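Visiting Day at the Robot Lab

If you have ever had the chance to stand next to a real robot, you will know that the first thing most people do is go very quiet, and the second thing they do is ask twenty questions all at once. That is just how it went on 2019-10-13, when the Sostum workshop opened its doors to families and let everybody come in and see what goes on there.

Our guide was Krishnamoorthy Kamath, who has been building and mending robot arms for a long time and who does not mind being asked the same question twice (or even five times!). He started by telling us that the robots at Sostum don't have faces, and they don't walk around or tell jokes. They are arms. Just arms! But an arm is a wonderful thing to have, if you think about how much of your day you spend picking things up and putting them down again.

So how does a robot arm work? Hold your own arm out in front of you for a moment. You have a shoulder at the top, an elbow in the middle, and a wrist near the end. Those are your joints, the places where you bend and turn. A robot arm has joints too, and inside each one is a motor. When the motor turns, that part of the arm moves. If the shoulder motor and the elbow motor turn together, and the wrist motor joins in, the arm can reach out over a desk and come down just where it is needed. 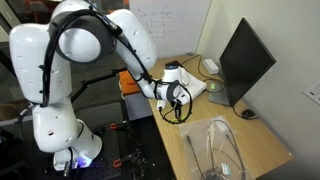 A robot arm leans over a desk with its black gripper pointing down. Look for the thick cable on the outside of the arm!

The gripper is the robot's hand, and it is a lot simpler than yours. It has no thumb and no little finger. A gripper like this one is called a parallel gripper, and its fingers slide toward each other in straight lines, a bit like a pair of elevator doors closing. Try picking up a crayon with only two fingers held stiff and flat, and you will have a pretty good idea of what the robot has to manage. It's harder than it sounds -- my own crayon went under the table.

Cables matter a lot in a robot workshop. Some carry electricity, which gives the motors their push, and others carry messages. A computer might send a message saying "turn the elbow a tiny bit," and the arm might send one back saying "all right, I've turned it." Mr. Kamath told us that one of his test programs sends 1,000 little messages every second. You could not say even one word in the time it takes to send one of those!

The base of the arm sits on a black metal-looking table full of small holes, set out in neat rows. Tables like that are very handy, because you can screw things down almost anywhere you like. There are clamps there too, with orange handles. A clamp squeezes tight to hold something still, and if you have ever tried to draw on a piece of paper that keeps sliding away, you will see why people who build things are so fond of them.

One girl asked if the robot already knows how to do everything. It doesn't, not by a long way. People have to teach it, and they often begin by drawing their ideas on a whiteboard, with little shapes joined up by lines. Then they write a program, try it, find out what went wrong, and try again. One job, stacking small blocks, took the Sostum team 50 tries before they were happy with it, and they still fuss over it now.

A robot can't tell that you are standing in its way unless somebody has given it a means of noticing, so we all stayed behind the yellow line while the arms were switched on. Please do the same if you visit a workshop near you, and keep your sleeves and scarves tucked in.

The next visiting day is in March. Bring a grown-up, and bring your questions. Mr. Kamath says he would especially like some hard ones.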